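I keep being told that the answer to a messy spare room is "open shelving and a nice basket". I have now read over 70 posts saying so this April and I remain unconvinced. A thread, because I'm in a mood.

The theory goes like this. You buy a rack. You put your things on the rack. Anything ugly goes in a basket. Visitors see the basket and think you are a calm person.

My trouble is with step two. A wire rack has no doors and no back. Whatever you own is on show from every side, including the boxes you only kept in case something had to be returned.

Marina Rallis, whose tidying newsletter I read mostly to argue with, swears that open shelves "make you honest". Do they? I've had mine for 16 years across three flats and I am exactly as bad as I was at the start.

Same rack, three times:

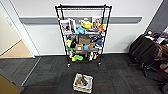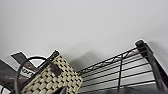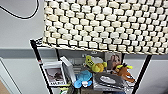 Boxes are the thing I'd pick on first. Every advice column tells you to flatten them and every household I know keeps them, usually at the best height, where your hand goes first. The brown cardboard on the middle tier in the first picture is sitting precisely where the things you reach for ought to be. A box with a label on it feels like filing. Open it in a year and tell me what you filed.

Then the woven stuff. I do like that pale chunky weave, I'm not made of stone. But it goes with everything and it holds anything, and that is what worries me. Put the weave at the top and your eye stops there. The clutter on the shelf underneath is the same clutter it was before you went shopping.

Keegan Vachon replied to an earlier post of mine to say baskets are fine "if each one has a job". Fair. I asked what job his had. He said "bits".

Soft toys, next. The advice is always to keep them together in one place. On a rack with several levels they never stay in one place – they go up, they go down, one ends up by the floor. A yellow one near a picture frame looks quite cheerful, I'll admit, and I would still move it.

Frames I'd move as well. A frame wants a bit of wall or a clear stretch of shelf. Wedge it in with boxes and you stop looking at it, and then why is it out?

Casters get sold as the clever part. "Just wheel it out and clean behind!" I have done this 4 times. It's heavier than you think once it's loaded, and anything round on top starts to travel.

What I would try, if pressed: boxes off the middle and down to the bottom, or out of the house. Toys on one level. Frames somewhere else entirely. Basket only if you can say out loud what is in it without lifting anything.

And leave a gap. Chrysanthi Triantafyllou told me she keeps one whole shelf bare and I thought that was showing off. I tried it for 3 weeks and it was the only change that made any difference to me. Then a parcel came and I put it there.

Someone is about to recommend the Pilwood drawers. I've looked at the Pilwood drawers. They are the same problem with a front on, and I may well buy them.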